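Hatar wrist view set, simulated two-finger gripper

Data card, last edited 27 February 2018
Maintainers: Thảo Phùng, Hiếu Cao
Contact for the controller code: Heiðrún Østergaard

Summary

Hatar is a set of 996 simulated runs made to compare 2 controllers on the same parallel-jaw gripper. The camera is fixed behind the gripper and looks out past the fingers. The arm model is Norkar. The controllers are Khương, which plans a full path before moving, and Sustwood, which corrects its path at every step. Both get the same start pose and the same object layout for a given run number.

The base bar and both fingers stay in view along the bottom of the image, so finger opening can be checked by eye against the logged value.

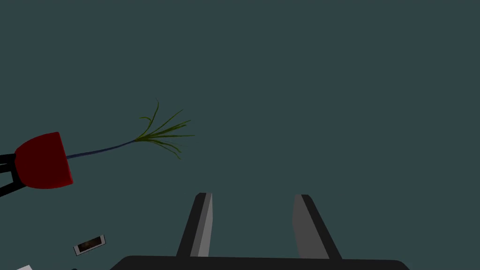
Each run is stored in its own folder with a joint log, a gripper log and the rendered views. Logs are plain CSV. Finger opening is in millimeters, joint angles are in radians, and time starts at zero when the controller takes over. A run ends when the controller reports done or when it reaches 3000 steps.

Scenes

The background is one flat color with no texture. We kept it that way so that differences between runs come from the controller and the object layout. Objects include a plant with a red base and thin grass-like leaves, and a small framed picture. Some views also take in pieces of furniture. The layout is shifted from run to run by a random seed, which is saved in the run folder.

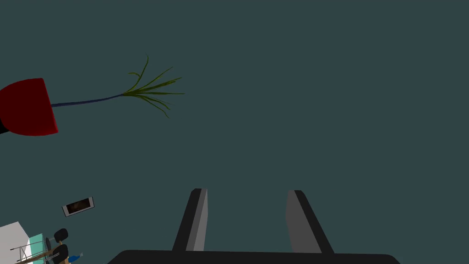
Thịnh Ung wrote the layout script. If you change the seed list, rebuild the index before loading anything, or the loader will pair logs with the wrong views. Old index files are not compatible with the current loader.

Splits

The test split has 344 runs and the rest are for training. Run numbers do not overlap. Please do not tune on the test split — the controller comparison uses it.

Known problems

Leaves are narrow and can break up when the views are scaled down. Use full size for any work on segmentation.
Depth is missing for a few runs. The loader skips them and prints a warning.
An object can line up with the gap between the fingers in the image and still be out of reach. Use the logged object pose to judge distance.
The gripper log records commanded opening only. Contact force was not saved.
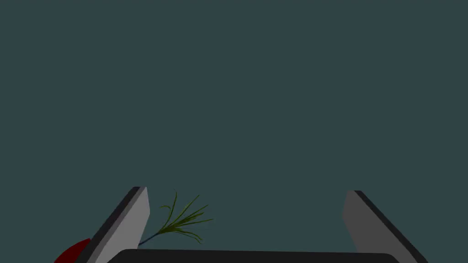 Loading

Unpack the archive, set the data path in the config file, and run the index script once. Tâm Triệu tested the loader on Linux only. Reports from other systems are welcome — send the full console output with them.

Changes

Fixed the sign of the wrist joint in the Sustwood logs.
Added seeds to the run folders.
Removed the duplicate camera file.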